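Introdução à Contabilidade de Custos
Apontamentos da aula 4: depreciação, ou a arte de envelhecer no papel

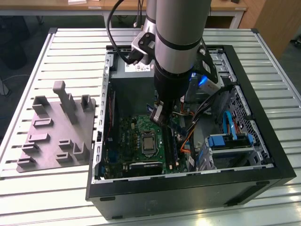 Fig. 1. Computador de secretária aberto, com a fonte de alimentação e a placa-mãe à vista.

Um ativo fixo perde valor todos os anos, quer alguém olhe para ele quer não. A contabilidade limita-se a combinar com antecedência o ritmo da desgraça.

Três dados de partida:
Custo de aquisição: 2.000 euros
Valor residual: 300 euros
Vida útil: 4 anos

Quota anual (linha reta) = (2.000 - 300) / 4 = 425 euros

O valor residual é um palpite com assinatura. A Pesden, no caso que lemos, atribuiu 1.000 euros a um lote de cadeiras e vendeu-o por 79. A diferença vai a resultados, onde costuma ser lida em silêncio.

Erros habituais nos testes:
- depreciar o terreno (o terreno agradece, mas não);
- esquecer o valor residual e chegar a 500 euros por ano com grande confiança;
- confundir vida útil com garantia do fabricante.

Quotas decrescentes: ficam para março. Leiam antes o capítulo de Hendrik Martens, que é longo e sabe que o é.

Exercício para entregar: refazer o quadro da Kestlow com vida útil de 5 anos e indicar a quantia escriturada no fim do terceiro. Mostrem as contas.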